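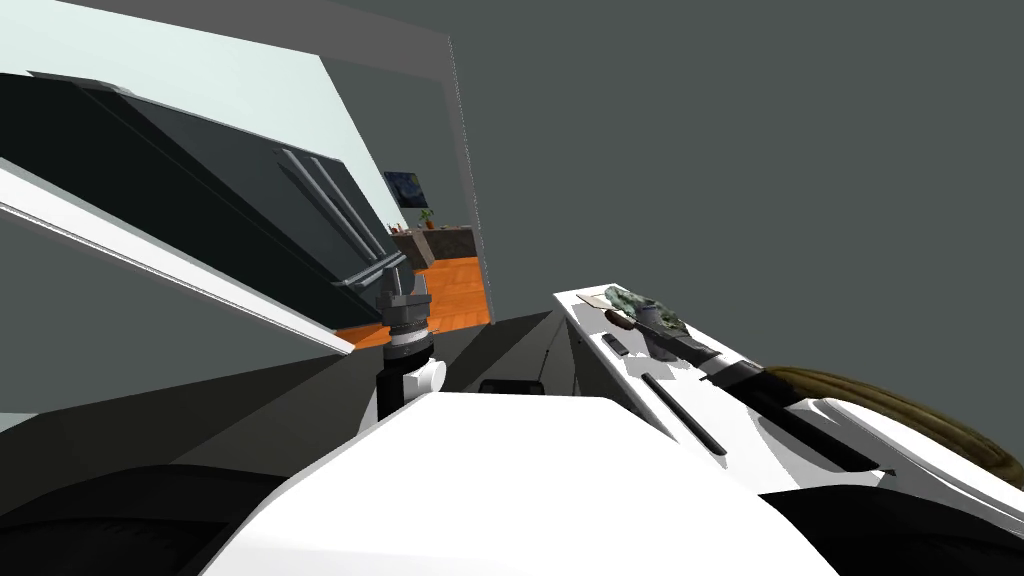
A computer-rendered home, with a big dark fridge and a starry-night-style painting through the doorway.

Home TV Music Couples Recaps Newsletter

Brinton is coming back for a reunion special, and I need a minute

16 Feb 2021

Well, the rumors were true! After a very long weekend of fans zooming in on blurry set photos and arguing over who was standing behind whose umbrella, the streaming service Marquez has confirmed that Brinton is getting a reunion special this May. One night, two hours, the original cast, and yes, the diner is involved.

If you've been following along, you know the whisper started in Cullov, the little town where they used to film all of the outdoor stuff. Somebody posted a picture of the old diner sign back up on its pole, and within an hour my phone was useless. I had messages from people I haven't talked to since college, and every one of them was some version of "is this happening???"

I said probably not. I said the sign was most likely going up for a tourist thing, as the town does a fan weekend every year and it would make sense to have the sign ready. I was wrong and I've never been so happy about it.

For anyone who somehow missed the whole thing, Brinton ran for six seasons and followed two families who owned competing businesses on the same street and could not stop marrying each other. It was a soap, really, dressed up in nice sweaters. There were 88 episodes and I've seen all of them, most of them more than once, a couple of them so many times that my sister can do the hospital speech from season four with all the pauses (she does it at Thanksgiving and it's a problem).

And then it got canceled on a cliffhanger. The wedding, the phone call, the car pulling up outside the church, and then nothing. We never found out who was in the car! I have had theories about that car for years. I have lost a friend over that car, although we made up.

So what do we know about the special? Less than I'd like. Marquez put out a pretty short announcement last night, and once you take out all the "beloved" and "iconic" there isn't a lot left. It says the special will mix new scripted scenes with the cast sitting around and telling stories. It says all eight of the main actors have signed on. It says the car will be "addressed," and I've been staring at that word all morning. Addressed how? Are we getting a scene? Is somebody just going to shrug on a couch and tell us it was the florist?

The eight actors part is the real shocker if you ask me. Everyone and their mother knows that the two leads dated during season three, broke up before season four and then had to play newlyweds for another twenty-something episodes. The gossip back then was that they had it written into their contracts that they wouldn't do press together. I've never seen that proven anywhere, so take it with a big scoop of salt, but they did always end up on opposite ends of the group photos.

Now they've both shared the announcement on their own pages, within minutes of each other, with the same little coffee cup emoji. Fans are already losing it. One comment under his post just says "THE CUP" in capital letters and it had more than 4000 likes when I last looked. For the non-obsessed, the cup is a reference to the first season, when she throws a coffee at him in the diner and he drinks what's left of it. It was very romantic at the time.

Does this mean they're back together? I don't think so, and I'd rather not start that one up. He's been seeing someone for a while now, and she's said in interviews that she likes being single and likes her dog. A coffee cup can just be a coffee cup that a publicist picked out. But I'd be lying if I said I didn't send a screenshot to three separate group chats.

Then there's the music. Stikow, the band behind the theme song, put up a post of their own a little after the announcement, only a few seconds of somebody tuning a guitar and then the first four notes. You know the ones. The band hasn't put out anything new in ages and there was a lot of talk that they'd split for good after their last tour got called off. Marquez doesn't mention them in its announcement at all, so it could be a new recording for the special or it could be the band having a bit of fun with us. I'm choosing to believe in the new recording.

Not everybody is thrilled, I should say. There's a loud group on the fan boards who think it should be left alone, and I do get where they're coming from. We've all watched a reunion that made us feel a bit sad and old. There's also some grumbling that the head writer from the first three seasons doesn't seem to be part of it. The announcement only talks about "the creative team," and that could mean anybody. Most fans (me included) think the show got wobbly once that writer left. The twin storyline happened after that. So did the boat.

And folks in Cullov seem to have mixed feelings, too. People there have been asked to stay away from the diner while filming is on, and there won't be a crowd of extras like in the old days, what with everything going on. The street scenes are being done with a tiny crew and everybody's getting tested. It's a bummer for the town, which used to make a whole party out of filming weeks, but I'm glad they're being careful about it.

There is one small way in for fans. Marquez is setting up a virtual audience for the couch part of the special, so you'd be one of those faces on the big wall of screens behind the cast. There are 297 spots. That's it! Names get picked in a drawing, you have to be over 18 and in the US, and you have to promise not to post anything before it airs. The sign-up page crashed twice while I was on it, but I got through on the third try and I have a confirmation email that I've now read many times. If you see a woman crying in a green sweater in the third row, please say hi.

No exact date yet, other than May. The older seasons are going up on Marquez ahead of it, a season a week, so there's time to catch up if you've never seen it. My advice is to start with the pilot, push through the second episode — it's slow, I know — and skip the Halloween one in season two altogether. You won't miss a thing except some bad fog.

I've written to the network people to ask about the head writer and about Stikow, and I'll update this post if I hear anything back. In the meantime tell me in the comments who you think was in the car. I've been saying the stepmother since day one and I'm sticking with it.

Want more like this? Sign up for our newsletter and get the day's gossip in your inbox. You can unsubscribe at any time.

Contact us | Privacy | Copyright 2021, all rights reserved | Back to top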